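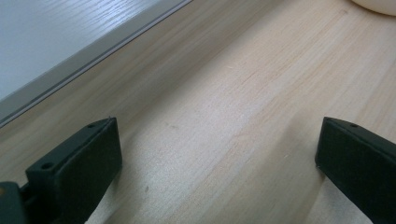 This page was last changed in July, at 14:20.

Main page | Contents | Random article | Recent changes | Help

Pandelard is a software package for working out how far apart the fingers of a gripper are, using only the pictures from a camera fixed to the gripper. It is used with hand-held grippers and with robot arms. The package was first written at Dostia and is now looked after by Nasution.

Method

Both fingers stay in the camera's view while the gripper is open, with the work surface between them. Pandelard looks for the upper edge and tip of each finger and measures the distance between the two tips in the picture. A table made during calibration turns this distance into an opening in millimetres. The widest opening the standard table covers is 118 mm.

Dark fingers on a pale tabletop are the easiest case. Wood grain can cause trouble, as long straight streaks may be taken for a finger edge, and so can the border of a panel or tray lying on the table. Version 9 dealt with this by searching only the lower part of each picture, where the fingers are expected. Soft shadows beside the fingers are handled by a separate brightness setting.

Calibration

The user opens and closes the gripper slowly over a plain surface while about 70 pictures are stored. The table has to be made again if the camera or a finger is moved. Fingers of different shapes need their own tables, which can be kept in one settings file.

Use

The openings are written to a plain text log, with a time for each picture. Wirnwood, a planning program, reads this log to decide when a grasp starts and ends. By default it ignores any change that lasts less than 90 milliseconds.

See also: Hand-eye calibration; Edge detection; Grasp planning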